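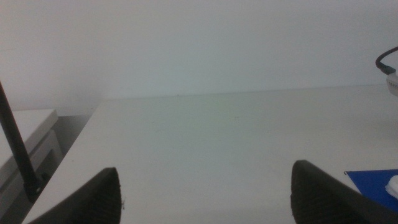

Saskia Bolger told us at our very first meeting that a white table against a white wall is a lovely thing to look at and a miserable thing to work on, and I think she enjoyed being right about it for the rest of the term. Her point was that people lose track of where the surface stops, so they put things down too near the edge, and that a tired eye wants something to rest on.

Our project, which we called Henare after a good deal of arguing, began in October and was meant to find out whether a work table in a very plain room could be made nicer to use without buying new furniture. We had a budget of 200 pounds and spent far less, mostly on coloured sheets and tape (and, I admit, biscuits). The first couple of weeks went on clearing up. It is surprising how long you can spend deciding where a stapler should live!

Once the table was clear we tried marking out a place to work with a single flat sheet. We tested 3 colours, namely yellow, a soft green and a strong blue, and asked 16 students from our year to use each of them for a short sorting and folding task, then to write down how they had got on.
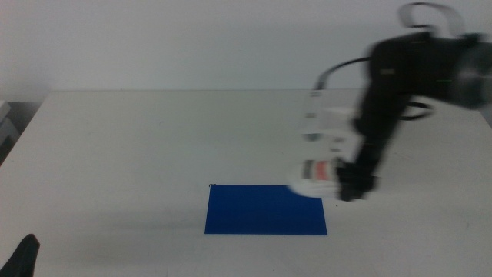
The blue was the favourite by a long way. Several people wrote that they knew at once where to put their hands, and one said it felt like having a place laid for her at dinner, a remark I have grown very fond of. The yellow was cheerful but tiring under our lights, and the green had its two loyal supporters, Réjean Gagnon being the louder.

We also learned that it matters how the sheet lies. Set with its long side in line with the back of the table it looked settled, but turned even a little it bothered people, and they kept stopping to straighten it. Next term we would like to try a larger size, and perhaps a rougher paper that doesn't slide about so much when someone leans on it.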